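# Tolley Bolt & Plate Set (with the big taupe mat)

Okay, I'll admit I've been wanting to stock this one since October, when Guðlaug Bundgaard brought a tub of it into the shop and I lost most of an afternoon to it. It's a plastic construction set: perforated strips and plates, chunky bolts, and nuts that a small hand can grip and turn. If you grew up with the little metal kits and the tiny screwdriver, you'll know exactly what to do with it, only you won't be hunting for screws with a flashlight!

What I like best is the shapes. The nuts come hexagonal, square, triangular and in a notched, cross-like outline (my favorite, especially the lime green), and the bolt heads vary too. Kids who aren't ready to build anything yet will happily sort by shape or color for ages. The older ones go straight for the long strips and start on something with wheels in mind, whether or not there are any wheels.
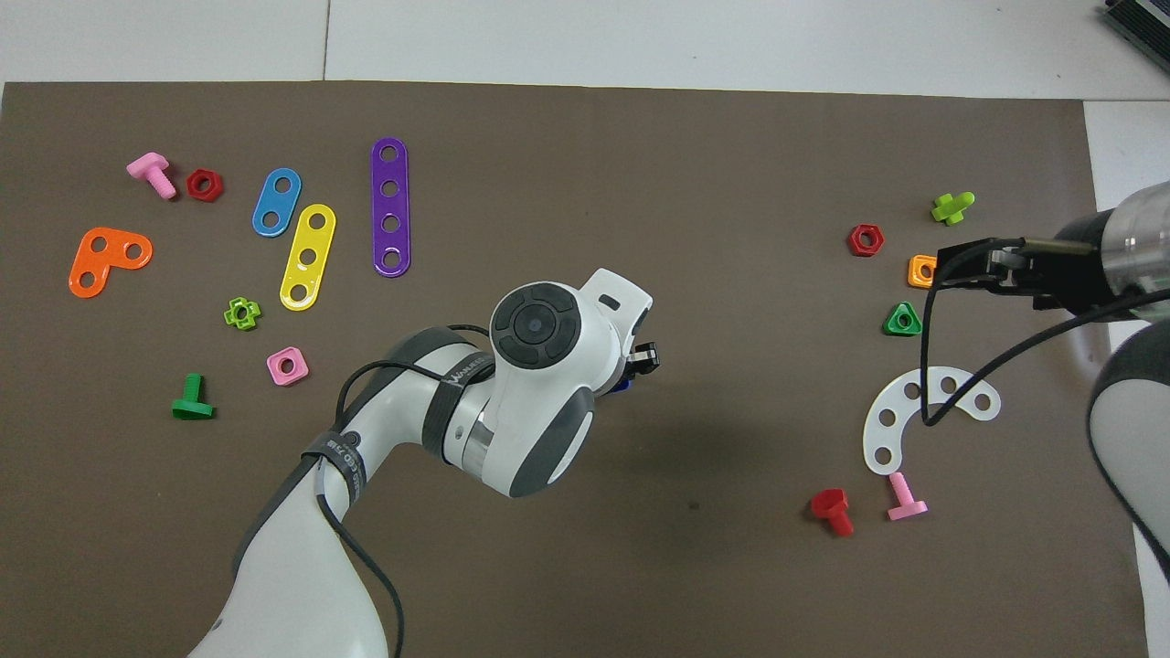
The curved plates are the part people ask me about most. You get them along with the straight strips and the L-shaped corners, and they make a very decent bridge, or a smile, or the back end of a dinosaur. My nephew Eyvindur Riis is 7 and has made all of these, plus a "lobster" I'm still not sure about.

Now, the mat. You can buy the set without it, but I'd get it. It's large, it's a dark taupe that the bright pieces really stand out against, and on a tile floor it saves you from that awful clatter when somebody tips the whole tub out (somebody will). When you're done, pick up the corners and pour everything back in.

**The details**

- Item number: 1076
- Suggested age: 3 and up, with a grown-up nearby for the younger ones
- Tools needed: none, it all tightens by hand
- Cleaning: warm soapy water for the pieces, a damp cloth for the mat
- Sold as: set only, or set with mat

We keep an open set on the low table at the Stelville shop, so come in and have a go. Orders from the Drorcombe store can be picked up at the counter, and if you've lost a nut or two, send me a note with the shape and color and I'll see what's in the spares drawer. Returns are fine for up to 30 days, even if you've built a lobster.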